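Sabbath Rest and the Gleaning Laws: What One Town Did With an Old Idea
Project report, Religion and Society seminar
Hauksdóttir

I picked this topic because of a single verse. Leviticus 19 tells landowners to leave the corners of the field unharvested for the poor and the foreigner, and I had read past it many times without asking how anyone would do that in practice. How big is a corner? Who decides? Can the owner choose which poor person gets it? Those three questions turned into a whole semester of reading, and I enjoyed nearly every hour of it!

The plan was to study the gleaning laws in the Bible first and then look at how churches in Clevholm and Bakdale talk about them today. Clevholm is an old farming town, Bakdale is mostly warehouses and apartments, so I expected two very different sets of answers.

The biblical part

There are four main passages: two in Leviticus (19:9-10 and 23:22) and two in Deuteronomy (24:19-22, and the tithe for the poor in 14:28-29, which I included even though it is a separate law). Then there is the book of Ruth, where we get to watch gleaning happen. Ruth goes out behind the harvesters, works from morning on, and beats out what she gathered in the evening. I love how ordinary that chapter is. She has lunch! Boaz also tells his workers to pull some stalks out of the bundles and leave them for her, and he goes further there than the law asks.

What struck me most is that Leviticus gives no measurement. Later Jewish teachers did set one (the Mishnah says no less than one-sixtieth of the field), and the same tractate says the size of the field, the number of the poor and the size of the crop should all be considered. So the owner had a floor and then had to look around and think. I spent far too long on this section, and my first draft had six pages on it before I got to the churches.

The survey

I wrote a short questionnaire and left copies at churches in both towns. I got 34 back, most of them from Clevholm. One question asked whether food left in a field is a gift from the owner or something the poor already have a right to. Most people wrote more on that question than on all the others together, sometimes turning the page sideways to keep going up the margin.
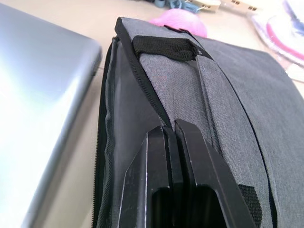

One respondent in Bakdale wrote that calling it a gift lets the owner feel generous about something God had already set aside, and that she wished her own church would preach on Deuteronomy 24 as often as it preaches on the cheerful giver. Another answer disagreed completely and said that leaving the corner is still an act of the heart, whatever the law says, and a grudging farmer can leave it just as well as a glad one.

I think they are both reading carefully. Deuteronomy ties the command to memory — "remember that you were a slave in Egypt" — and memory seems to me to belong to the law and the heart at once.

The garden fund

My local case was Drenonus, a project shared by several churches in Clevholm. They rent a plot on the edge of town and leave the outer rows for anyone to pick, with no sign-up and no questions. Last season's records show 3,030 pounds of vegetables from the whole plot, with around 506 pounds of that coming from the open rows. The second number is an estimate, as the open rows are never weighed and somebody has to judge from what is gone.

I asked whether people took too much. The answer I got was that the beans always disappear first and the kale hardly ever does. A few growers wanted to pick the open rows themselves and hand the food out in boxes. The others pointed to Ruth and said the picking matters, so the rows stayed open.

Problems and next steps

My sample is small and heavy on Clevholm, so I can't really compare the towns the way I hoped. I also worded question 4 badly ("Should Christians glean?"), and several people took it to mean buying marked-down bread. With more time I would go back to Bakdale in August and ask what a corner looks like for people who own no field at all. A couple of answers already went there — spare hours, an empty room, the last seat in a car — and I would like to hear more of those.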